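Zastavine Home Spirometer: two months with a COPD patient in the house

Reviewed by Katherine Llanos
13 May 2022

The Zastavine is a handheld spirometer sold for home use. You blow into it, it measures how much air you move and how fast, and it sends the numbers to a phone. My stepfather, Anselmo Quispe, has had COPD for years and his clinic asked him to keep a record of his breathing between visits. He has used the Zastavine every morning since it came in the mail, and I set it up and handle the phone side.
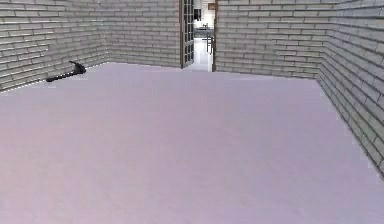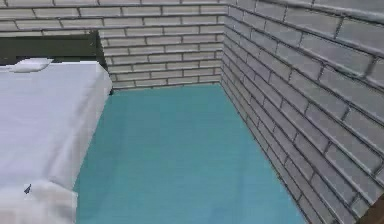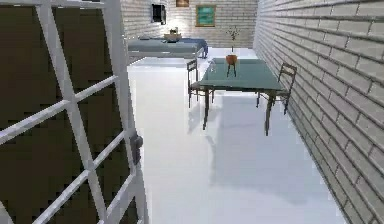 What comes in the box

The meter, a hard case, a pack of cardboard mouthpieces, two AAA batteries, a nose clip and a folded paper manual. The manual is in small gray type and Anselmo could not read it without a magnifier. There is a larger version on the maker's website that I printed at the library.

The meter weighs very little and fits in a shirt pocket. The case does not. The nose clip is stiff and left marks, so we replaced it with a foam one from the pharmacy.

Setting it up

You enter age, height, sex and whether the person smokes or used to. After that the phone and the meter have to find each other over Bluetooth. On my phone this took a minute. On my mother's older phone it failed four times and then worked after a restart. The app wants an email address before it will show you anything, and there is no way to skip that step.

I would set it up before handing it over. Nidia, my mother, tried to do it with Anselmo sitting next to her waiting, and they both got annoyed with it.

Daily use

A session is three good blows. The screen shows a bar that climbs while you exhale, and it beeps when you have gone on long enough. If you cough or stop early it tells you to repeat. On a bad morning Anselmo needed six or seven tries, and by then he was tired and the later numbers were lower. The app keeps the best one, so this matters less than I expected. He now sits in a straight chair, rests between blows, and stops after five whatever the screen says. His respiratory nurse, Ute Diekmann, told him that was fine.

The beep is loud and cannot be turned down. The display is bright enough to read by a window. Batteries lasted 41 days.

Are the numbers any good?

I can only say how it did for one person. We took it along to a clinic appointment and he blew into both machines on the same afternoon. The Zastavine read slightly lower on FEV1, which is the amount of air you get out in the first second. Ute's view was that a small steady gap is acceptable in a home meter, and that she looks at the trend more than at any single reading.

It did show a drop over three days in a row before he felt much worse. He called the clinic and was told to start the rescue pack he keeps at home. He might have called anyway – he was coughing more by then – so I would not give the meter all the credit.

The app

The main graph is clear. Exporting is where it falls down. You can send a PDF of the last 30 days and nothing longer unless you pay for the yearly plan. Duván Cuadros in customer support answered my email the next day and confirmed that. I now save the PDF at the end of each month.

The app also nags. Miss a morning and it sends reminders until noon, and you have to dig through the settings to stop them.

Compared with the Barov

We borrowed a Barov from a neighbor for a week. It is bulkier and has no app at all, but it stores 144 readings on the device and the buttons are easier for stiff fingers. If nobody in the home wants to deal with a phone, I would get that one. The Zastavine is better if the clinic wants graphs by email.

Cost

Check with your insurer first. Ours paid for the meter but not for mouthpieces. They are meant for one person and should be changed regularly, so add that to the price.

Good: light, clear graph, quick to use once paired
Bad: loud beep, 30-day export limit, tiny manual, stiff nose clip

We are keeping it. Ask the clinic which readings they want before buying any home meter, and do not change medication on the strength of one low number.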